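Pesum's open day ran through the canteen kitchen at Sultley, where arms are learning to plate breakfast. Gunnel Fjeld, our guide, said the kitchen serves 292 people and that no jobs would go. I'd like that in writing. 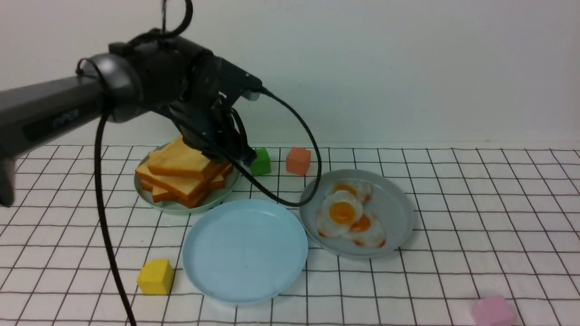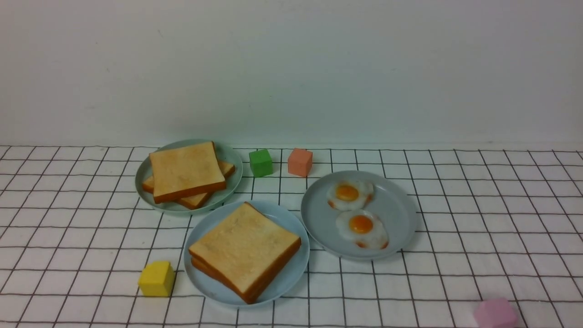 Toast and eggs on the practice table at Sultley.

Anca Avram has worked the morning shift for five years. She now spends part of it setting out plates for the arm — work that isn't in her job description or her pay. Asked who covers the counter meanwhile, Fjeld moved us along to the coffee.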